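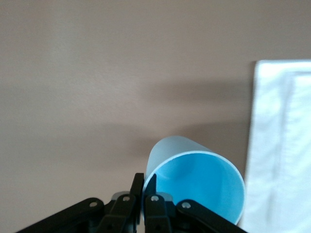
Print this article | E-mail to a friend

The last plastic cup

Every kitchen has a few. They came with a picnic set, or a child's birthday, or a move into a first apartment where nobody wanted to risk glass. The glasses break and get replaced. The plastic cups stay.

Ye-seo Shin has been thinking about hers since November, when she moved into a two-room place in Wiston and had to fit a kitchen into one cabinet and a rail. She owned 60 pieces of drinkware at the time, counting the mugs. She kept fewer than half. The plastic tumblers were the first thing unpacked and the last thing she considered giving away.

"I have nice glasses," she says. "I use them when people come over. The rest of the time I reach for a cup I can drop."

Shin runs the housewares floor at Brotside, a secondhand store that takes up most of a former carpet warehouse. In a good month the store sells 300 cups and glasses. Stemware moves slowly. Plain tumblers in solid colors go quickly, and the pale blues and greens go before the reds. A single one costs 40 cents. Matching sets cost more, though most buyers don't ask for a set.

What wears a plastic cup out is mostly the washing. Scouring pads leave fine scratches, and the scratches hold coffee and tea. Shin washes hers by hand with a soft cloth and dish soap, and rubs stains with a paste of baking soda and water. She checks the bottom of a cup for a dishwasher mark before putting it on the top rack – never the lower one, where the heat on many machines is stronger.

Drying matters too. A cup stacked damp inside another will smell by the next morning, and the two may stick together. If they do, run cool water into the inner cup and stand the outer one in warm water for a minute. They usually come apart with a twist.

For towels, she likes plain white cotton, the flat-woven kind sold to restaurants. It can be washed hot and it leaves less lint than terry. She hangs one on the rail and changes it every evening after supper.

Won, the lunch counter across from the store on Iltamgate, still serves water in plastic tumblers. The owners bought 100 of them when they opened and have been drinking down the supply ever since, as cracked ones go in the trash. A cracked cup can't be cleaned properly and shouldn't be glued. Shin puts seedlings in hers – basil, this year, on the sill over the sink.

Get our home pages by e-mail every month. Enter your address to sign up for the newsletter.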